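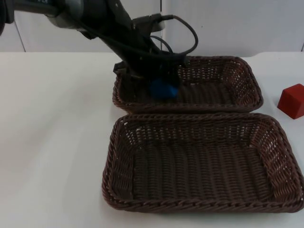

Posted on Thursday, March 5, 2026 by Saskia Henare

4 comments | 12 shares

I said I'd write up the hut trip and then I didn't, so sorry to those of you who kept asking. It's been sitting in my notebook since we got back and half the pages have gone wavy.

So, the Vurmont traverse. Two nights, three days, hut to hut, with a guide called Till Kleinschmidt and a group of seven of us who'd never met before the car park at Brundik. I'd booked it in September after a glass of wine and then spent the whole winter wondering whether I was fit enough. (I was, just. My knees may want a word.)

The first day is meant to be the gentle one. You leave the village past the sawmill, go up through the trees for what feels like ever, and then pop out on to a long shelf with the lake underneath you. We had snow from the second gate onwards, so it was snowshoes on and a lot of faffing with straps. Mine kept coming undone on the left foot. Till did it up for me the third time without saying a word, and after that it stayed put all weekend, so I was obviously doing it wrong.

Lunch was behind a boulder, out of the wind, eating cheese that had gone so hard it snapped. I'd packed far too many oat bars and not enough salty things. If you're going, take crisps! Squash them first if you like, they weigh nothing and I would have swapped my gloves for a bag by two o'clock.

The Valtonen hut is tiny and very warm. Twelve bunks, one long table, a stove that somebody feeds all evening, and a drying line over it that we filled in about a minute flat. Supper was barley soup and then more barley soup. I slept in my hat.

Day two is the big one. We were off before it got light, head torches on, nobody talking much, and the snow had that squeaky crust you get after a clear night. I love that bit of a walk more than any summit. The sun came up while we were on the ridge and everything went pink for a few minutes, and the woman in front of me just stopped dead so we all had to stop too. I took a load of photos and they're all rubbish, because I had my mitts on and there's a thumb in most of them.

The top of Troniretti was blowing hard and we stayed long enough for a group hug and half a cup of tea. Coming down the far side was what I'd been dreading. It's steep, and there's a stretch where Till had us go one at a time, facing in, kicking steps. I went fifth. My legs were shaking but I got into a rhythm – kick, kick, axe, breathe – and then I was at the bottom with everyone else, grinning like an idiot and dying for a wee.

The second hut was bigger and noisier, with a school party in the other half. There was cake, though. I had two slices and regret only that I didn't have a third. One of the group had brought cards and we played a game I still don't understand, and I won it, apparently.

Day three rained. All of it, the whole way down, and the snow turned to porridge below the treeline. I fell over twice in the same field. We got to the bus stop with twenty minutes to spare and stood under the shelter passing round the last of the oat bars, which had finally found their moment.

A few bits people have asked me about:

It cost me 195 for the guiding, and the huts were on top of that, paid in cash when you get there. Bring small notes.

I hired the snowshoes and the axe in Brundik. Boots were my own old ones and they leaked, so I'm shopping for new ones now and would love to hear what you've got – nothing too stiff, I've got wide feet.

Would I do it again? Yes, and I've already asked Till about the summer version, where you carry on past the second hut and finish at the gorge. He says it's longer but kinder on the knees. I've put my name down and I'm making my sister come as well, she just doesn't know it yet.

Share this post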